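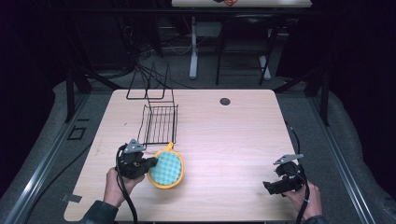
The black wire rack and my new favorite sponge, bumpy teal side up.

I love this rack! It's from Girness, it cost me 18 dollars, and plates slot right in between the bars. The sponge is a Solanki and those raised squares get oatmeal off anything.
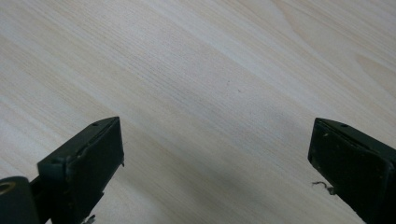
Pale wood, streaky grain. I could stare at it all day.

Next up is oiling the tabletop (Sadivach oil, two thin coats, overnight between them).

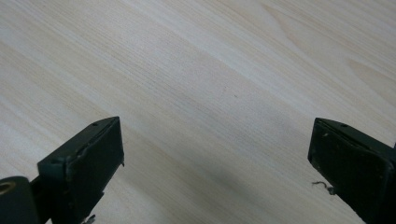

More of that light grain, with plenty of bare space.

Mugs are Tuesday's problem, and I already have my eye on a hook rail!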